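# Kann ein Roboter den Tisch abräumen?

Den Tisch abräumen, die Spülmaschine füllen, Socken sortieren: Viele Kinder hätten gern eine Maschine, die das erledigt. Staubsaugerroboter gibt es schon. Auch Roboter, die den Rasen mähen, kann man kaufen. Aber eine Maschine, die alles im Haushalt kann, gibt es noch nicht.

## Was Maschinen gut können

In einer Fabrik arbeiten Roboter schnell und genau. Ein Arm setzt zum Beispiel den ganzen Tag Deckel auf Dosen. Jede Dose ist gleich groß und steht immer an derselben Stelle. Der Arm macht also immer die gleiche Bewegung.

Zu Hause ist das anders. Mal steht die Tasse am Rand, mal hinter der Müslipackung. Eine ist aus dünnem Glas, eine andere hat einen Henkel. Vielleicht ist noch Kakao drin. Du siehst das sofort und greifst richtig zu. Eine Maschine muss es erst lernen.

## Warum Greifen schwer ist

In deiner Haut sitzen viele kleine Fühler. Sie melden dem Gehirn, ob etwas glatt, weich oder schwer ist. Drückst du zu wenig, rutscht der Becher weg. Drückst du zu fest, knickt ein Pappbecher ein. Du merkst das und änderst den Druck, ohne nachzudenken.

Viele Roboter haben statt einer Hand einen Greifer mit zwei Fingern. Probier einmal aus, wie das ist: Nimm einen Plastikbecher nur mit Daumen und Zeigefinger und stelle ihn in ein Regal. Danach versuchst du es mit einer Küchenzange. Eine Socke umzudrehen ist damit noch viel schwieriger.

## Wie eine Maschine üben kann

In der Werkstatt Trondton arbeitet Ebbe Berge an einem Haushaltsroboter. Er heißt Edon. Ebbe und sein Team schreiben ihm nicht jede Bewegung einzeln auf. Menschen machen die Arbeit vor, und zwar mit Greifern, die sie selbst in den Händen halten. So können die Finger der Maschine später das Gleiche tun wie die Finger des Greifers.

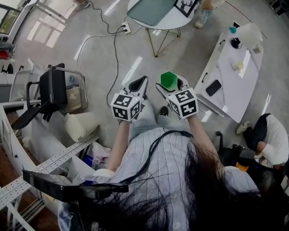
Einmal vormachen reicht nicht. Für das Aufräumen von Bechern hat das Team 3334 Durchgänge gesammelt. Die Becher standen dabei an verschiedenen Stellen, und das Licht war nicht immer gleich. Aus all diesen Beispielen rechnet ein Computer aus, welche Bewegung wohl passt.

Im April durfte Edon es allein versuchen. Von 106 Bechern ließ er 14 fallen. „Für einen Roboter ist das ordentlich“, sagt Ebbe Berge. „In der Küche wäre es mir zu viel.“

## Und im Laden?

Auch Regale einräumen ist für Maschinen schwierig. Kartons klappen meistens ganz gut. Bei Netzen mit Orangen oder Tüten mit Salat wird es mühsam, denn sie haben jedes Mal eine andere Form. Deshalb räumen in den meisten Läden weiterhin Menschen die Regale ein.

Edon übt als Nächstes mit Tellern. Sie sind flach und liegen oft übereinander, und mit zwei Fingern bekommt man den obersten nur schwer zu fassen.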